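I bought the Mikgate cordless hand vacuum in May, on the strength of a sale and a page of five-star write-ups that all seemed to have been typed on the first day. I've now had it long enough to be less impressed.

**What you get for the money**

It was $379 when I looked in spring and $335 when I paid. The box holds the vacuum, a crevice tool, a brush head, a charging dock and a "pet nozzle" that looks a lot like the brush head with shorter bristles. We have one cat, Mao, and the pet nozzle pushed her hair across the couch without picking up much. The plain brush did better on the same cushions.

**Suction**

Good on hard floors. On stairs it's fine, as long as you go slowly and don't mind doing the corners twice. Car mats are where I lost patience. Sand that has been walked into a mat stays there, and the "boost" setting mostly changes the pitch of the motor. I borrowed my sister's old Nekach with a cord on it and it pulled up a small beach from a mat I had already called clean.

I'm aware that comparing a battery to a wall socket isn't fair. But the box says "corded power," so I think I'm allowed.

**Battery**

The claim is 40 minutes. You can get close to that on the low setting, which will lift a dry cracker crumb if the crumb is willing. On the middle setting I get 19 or so, and on boost I've never seen double digits. Charging takes most of an evening. The battery does come out, and I'll give them credit for that, but a spare wasn't in stock any of the four times I checked. The store page has said "back soon" since summer.

**Noise and weight**

Mao leaves the room at the sound of it, but she also leaves for the toaster. To my ears it's a thin whine, worse than a low roar of the same volume. The weight is all at the front, so your wrist does the work. After a full flight of stairs I switch hands. A friend with bigger hands than mine had no complaint at all, so try it in a store if you can find one that carries it.

**Emptying it**

My least favorite part. The flap opens with a snap and half of what you collected goes in the trash, the other half hangs from the filter like a beard. You end up pulling it out with your fingers - over the can, if you remember. The filter is washable and needs a full day to dry. They include one filter. You can see the problem.

**What I'd buy**

If you have mostly wood or tile and want something by the back door, the Anar handheld was $400 last I looked and I can't see that it's worth the extra over this one. If you have a car, kids or real carpet, get something with a cord and spend the difference on dinner. The Mikgate isn't junk. It's an okay crumb vacuum sold as something bigger, and I'd have been happy with it at half the price.

Two and a half stars. I may drop it to two if the battery never comes back in stock.
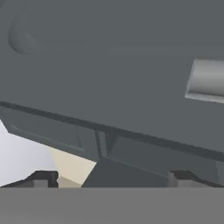 Suqin Liao: Mine does the beard thing too. I tap the side of the bin hard before opening the flap and maybe two thirds of it falls free. Still wouldn't buy it again. Did you ever hear back about the spare battery? I wrote to them twice and got the same form letter both times.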